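Filed under: Kitchen Basics, Cleaning, Laundry

How to Freshen Dish Towels That Smell Sour

Terry towels hold on to grease and milk more than flat cotton ones do, and regular detergent on a warm cycle won't always get it out. I do this about 4 times a year with the whole drawer, and in July I add an extra round.

What you need:

A large bowl or a clean sink
White vinegar
Baking soda
Very hot tap water

Start by shaking the towels out over the trash. Crumbs left in the loops turn to paste in the soak.

Put one towel in the bowl and pour in one cup of vinegar, then enough hot water to cover it. Push it down with a spoon until no air is trapped in the folds. Leave it for an hour. Wash printed towels separately the first time, especially reds – they can bleed onto the white parts.

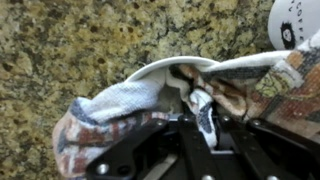
If you use a bowl on a stone counter, keep the vinegar inside it. Vinegar can etch marble and wear down the sealer on granite, so wipe up drips right away with plain water. I carry the bowl to the sink before I lift anything out.

Squeeze the towel, pour off the vinegar water, and rinse once. Then wash it on hot with your normal detergent and half a cup of baking soda in the drum. Don't put the baking soda in with the vinegar. They cancel each other out and you get a lot of foam.

Skip fabric softener. It coats the loops and the towel stops absorbing. My neighbor Anathi Mahlangu had a stack of 7 she was ready to throw away, and 2 washes without softener fixed most of them.

Dry completely before folding. A line in the sun works best, or medium heat in the dryer. Thick hems stay damp longest, so feel those first.

Between washes, hang a used towel flat over a rail. A damp towel left in a heap will smell again by the next day.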